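Where Does the Office Coffee Money Go?
Final report, Workplace Economics, July

1. Background

Every shared kitchen runs on a theory of human nature. Ours at Marchuk, where I spent my placement, held that adults will drop a coin in a jar if a sign asks them nicely. The sign had been laminated, so somebody believed in it for the long haul.

I wanted to know what share of hot drinks got paid for. Over 16 weeks I compared the coffee and tea used up with the money in the jar. The supplier, Presia, kindly sent its delivery slips. The jar sent whatever it had.

2. What I found

By weight of coffee and number of tea bags gone, the kitchen turned out 1,941 drinks. The jar held payment for 298 of them, plus a button and a bus token I have left out of the totals.

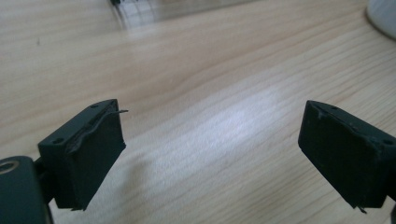
Tudur Nicholas objected to the method after reading my draft. He wrote that half the floor pays by buying milk, that milk costs more than coffee, and that I had "counted the thieves and missed the cows." He wanted it noted that he buys milk.

It is noted. I went back and asked for milk receipts, and got four, all of them his. Even if I treat every one as payment for a week of drinks, the gap stays well over 1,000.

3. Changing the sign

For the second half of the study I swapped the polite sign for one giving the price of a refill pack. Takings went up for a short while, then settled back to their old level. My guess is that people read a new sign once and after that it becomes wall.

A third sign, with the names of people who had paid, was turned down by my supervisor, Þórarinn Hafstein, before I had finished describing it. 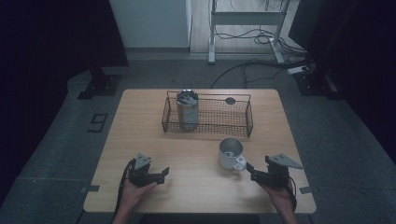
Fig. 2. White mug on the table, with a lidded canister in the wire basket behind it.

4. Limits

Spills and very strong coffee both count as extra drinks in my figures. Guests drank for free and should have. I also drank there for the whole placement, and my own payments were, on review, typical of the group.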